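Ticket 1200 - Kundenservice Plenuso, Küche und Haushalt
Betreff: Deckel klappert und spuckt, Topf Dorkell in Hellgrün
Status: gelöst

Guten Morgen liebes Plenuso-Team,

zuerst einmal: Ich mag den Topf wirklich sehr, bitte verstehen Sie das nicht als Gemecker! Er steht bei uns eigentlich ständig auf dem Herd, und die Farbe passt so schön zu den alten Kacheln meiner Großmutter. Seit ein paar Wochen klappert aber der Glasdeckel, sobald das Wasser richtig kocht, und bei Kartoffeln und Nudeln spuckt es am Rand heraus, immer an derselben Stelle. Ich habe den Deckel schon gedreht, den Rand abgewischt und es mit weniger Wasser versucht (das half ein bisschen, aber dann reichen die Kartoffeln nicht für alle).

Gekocht wird auf einem Induktionsfeld von Vrabec, meistens auf Stufe 8, zum Köcheln dann auf 7. Gespült wird von Hand, meistens jedenfalls.

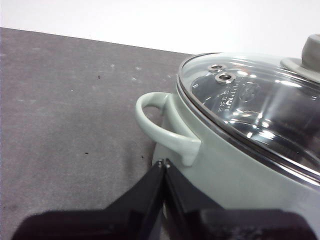
Gekauft habe ich den Topf im Mai bei Ihnen im Laden, den Kassenzettel habe ich noch, er liegt in der Schublade bei den Garantiekarten. Falls der Deckel getauscht werden muss, würde ich den Topf selbst gern behalten, der ist ja völlig in Ordnung.

Herzliche Grüße und danke schon einmal fürs Lesen!

Antwort Kundenservice, 10:40 Uhr

Guten Tag und vielen Dank für die ausführliche Nachricht, so können wir gleich viel besser helfen. Bitte schauen Sie sich zuerst die beiden Dampflöcher im Glas an. In den Metallringen setzt sich gern Stärke ab, gerade bei Kartoffeln, und das sieht man von oben kaum. Den Deckel eine halbe Stunde in warmes Wasser mit einem Schuss Essig legen, danach die Löcher von beiden Seiten mit einem Holzzahnstocher frei machen - bitte keine Nadel nehmen. Anschließend noch mit dem Finger unter dem Metallrand entlangfahren, dort sitzt manchmal ein Kalkkrümel, und dann liegt der Deckel nicht mehr plan auf. Wenn es danach weiter klappert, schicken wir Ihnen einen Ersatzdeckel, Artikel Triken 158.

Rückmeldung, 18:15 Uhr

Sie hatten recht! In einem der Löcher saß ein richtiger kleiner Pfropfen, und unter dem Rand war auch etwas Hartes, das ich mit dem Fingernagel wegbekommen habe. Heute Abend gab es Salzkartoffeln, volle Menge, Stufe 8, und es klappert nichts mehr. Ein paar Tropfen kamen noch heraus, aber das stört mich nicht. Den Ersatzdeckel brauche ich also nicht, und der Essigtrick kommt jetzt auch bei den anderen Deckeln dran.

Ticket auf Wunsch der Kundin geschlossen. Kein Versand.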